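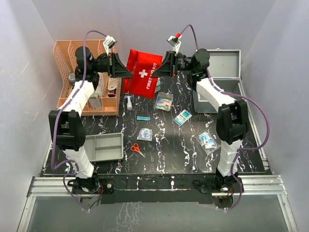 Tema 4. El botiquín de empresa: contenido, ubicación y revisión

La dotación de primeros auxilios de un centro de trabajo se decide a partir de tres datos: cuántas personas hay, qué se hace allí y cuánto se tarda en llegar a un centro sanitario. El envase importa menos que el contenido, aunque también cuenta. Un botiquín rojo como el de la fotografía se distingue bien sobre una superficie oscura, y por eso muchas empresas lo eligen aunque la señal normalizada de primeros auxilios sea blanca sobre fondo verde. El color del envase no sustituye a la señal de pared. Si el botiquín está guardado en un armario, la señal va en la puerta del armario.

En este tema se trabaja con el caso de Mosbridge, un almacén con taller anexo y 165 trabajadores repartidos en dos turnos. El plano de la nave está en la carpeta de la asignatura, junto con las fichas de revisión que preparó Radka Milošević para el curso anterior.

4.1. Qué debe contener

La norma española de lugares de trabajo (Real Decreto 486/1997, anexo VI) fija un mínimo para el botiquín portátil: desinfectantes y antisépticos autorizados, gasas estériles, algodón hidrófilo, venda, esparadrapo, apósitos adhesivos, tijeras, pinzas y guantes desechables. Es un mínimo general. La evaluación de riesgos puede exigir más cosas, y en un taller casi siempre las exige.

Material que suele añadirse según el riesgo:

Cortes y atrapamientos: compresas grandes, vendas elásticas de varios anchos, vendaje compresivo.
Quemaduras: apósitos de gel para quemaduras, gasa no adherente.
Proyecciones a los ojos: suero fisiológico en monodosis. Si se manejan productos corrosivos hace falta además un lavaojos, que no forma parte del botiquín.
Trabajo alejado del edificio principal: manta térmica, linterna, silbato.

La mascarilla con válvula para la reanimación no figura en la lista mínima. Se recomienda donde haya personal formado en su uso.

4.2. Qué no debe contener

El botiquín no es una farmacia. No se guardan en él antibióticos, tranquilizantes, pomadas empezadas ni medicamentos personales de los trabajadores. Los analgésicos son motivo habitual de discusión: muchas empresas los retiran, porque quien atiende no conoce las alergias ni la medicación de la persona que los pide. El criterio que se sigue en esta asignatura es dejarlos fuera, salvo indicación escrita del servicio médico.

Tampoco deben quedar envases sin etiqueta ni frascos rellenados. Una botella de antiséptico abierta se marca con la fecha de apertura. El agua oxigenada y el alcohol aparecen todavía en muchos botiquines; el alcohol no se aplica sobre heridas abiertas.

4.3. Ubicación

El botiquín se coloca en un lugar visible, accesible sin llave durante toda la jornada, seco y lejos de fuentes de calor. El baño es mala elección por la humedad. El despacho del encargado también lo es si se cierra en el turno de noche.

Recorrido del caso Mosbridge. En la nave principal hay un botiquín junto a la puerta de oficinas. El puesto de trabajo más alejado está a 192 metros y para llegar hay que cruzar el pasillo de carretillas. El informe de Blagoje Nikolaidis propuso un segundo punto en el muelle de carga y un tercero en el taller. La dirección aceptó el del taller y aplazó el otro. En clase se discutirá si ese aplazamiento es razonable; conviene traer leída la parte del informe dedicada a los tiempos de desplazamiento.

Los botiquines portátiles plantean una dificultad propia: se mueven. Alguien lo lleva a un puesto, atiende una rozadura y lo deja allí. La solución más corriente es un soporte fijo con la silueta pintada en la pared, de modo que la falta se note al pasar. Otras empresas usan una hoja de retirada — funciona peor, porque en una urgencia no se rellena.

4.4. Revisión y reposición

Cada botiquín tiene un responsable con nombre y apellido y un suplente. La revisión ordinaria es mensual. Después de cada uso se repone lo gastado, sin esperar a la fecha siguiente.

La ficha de revisión recoge:

Código y ubicación del botiquín.
Estado del envase y del cierre.
Cantidad prevista y cantidad presente de cada artículo.
Caducidad más próxima.
Artículos retirados y repuestos.
Firma y fecha.

Los errores más repetidos en las fichas de prácticas son dos. El primero es anotar «completo» sin indicar cantidades. El segundo es revisar solo la caducidad de los líquidos: las gasas estériles, los apósitos y los guantes también caducan, y el envoltorio roto anula la esterilidad aunque la fecha siga vigente.

En la auditoría de Irgate que se comentó en el tema 3 se encontraron 9 artículos caducados en un botiquín con todas las fichas firmadas. Kulsoom Gondal, que hizo la auditoría, recomendó cambiar al responsable de revisión una vez al año.

4.5. Registro de asistencias

Toda cura se anota, por pequeña que sea. El registro sirve para calcular la reposición y también para detectar riesgos: una serie de cortes leves en el mismo puesto es información para prevención. Los datos de salud están protegidos, de manera que el libro no puede quedar abierto encima del botiquín. Se anota la hora, el lugar, el tipo de lesión, el material usado y si hubo traslado.

4.6. Presupuesto

Para el ejercicio se dispone de 900 euros anuales, que cubren compra inicial y reposición de los tres puntos propuestos. No incluye el desfibrilador ni la formación, que van en otra partida. Se admite cualquier reparto siempre que esté justificado con el registro de asistencias del anexo.

Trabajo para entregar

1. Propuesta de dotación para el taller de Mosbridge, con cantidades.
2. Plano con la ubicación de los botiquines y de las señales.
3. Modelo propio de ficha de revisión, de una sola página.
4. Presupuesto anual desglosado.

Extensión máxima: seis páginas sin contar el plano. La entrega se hace en papel en el casillero de Fatos Petek, hasta el 20 jun 2019. Quien haya faltado a la práctica de vendajes de abril debe hablar antes con Zorica Papadopoulos para recuperarla; sin esa práctica no se califica el trabajo.

Tema 5: evacuación y puntos de reunión. Traer el mismo plano.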